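Room Reset Trial, Atovham site: second report to the Lanance fund
15 December 2019
Prepared by So-yul Yeom

You asked for plain figures this time, so I will start with those. In the period covered we logged 162 attempts at clearing and restocking a bedside table. The arm finished 83 of them without a person stepping in. Sako's own summary puts the result higher, but it leaves out every run where one of our staff nudged an item back within reach. I have counted those as failures, and I think the fund should too.

The case made to you in the bid was that housekeeping staff would be spared the small repeated jobs and have more time for residents. I can't yet report that. Two of our seven housekeepers are now tied to the trial for part of each shift. They set out the bottles and cans, open and shut the drawer, write up the log and stand by the stop button. It is tidy work and they are good at it, but no resident has had a longer visit as a result.
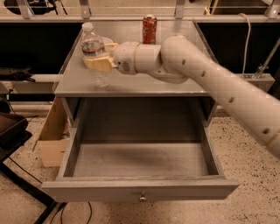
Kyung-tae Han, who runs the housekeeping rota, has asked me to pass on a point about pace. A housekeeper clears a bedside table while talking, looking at how much someone has drunk, and noticing whether the tablets are still there. The supplier treats these as separate tasks to be added later. Kyung-tae does not believe they can be pulled apart like that, and having sat in on several shifts I agree with him.

There are some gains. Grip on drinks bottles is better than it was in the first report – the Murakami software update did help – and we had no damage to furniture. Staff are also less wary than they were. Two have asked for proper training on the controls, which was not in the budget and which I would like to fund from the underspend on travel.

What worries me more is the talk of posts. The draft plan for next year assumes a saving of 20 hours a week. I could not find where that number came from, and neither could Sako when I asked. It has already reached the staff room. I would ask that it be taken out until we have something to back it up.

For January we propose to stay with the one table, stop adding new objects, and record staff time on every run, including setting up. If those hours come out higher than doing the job by hand, we will say so in the next report.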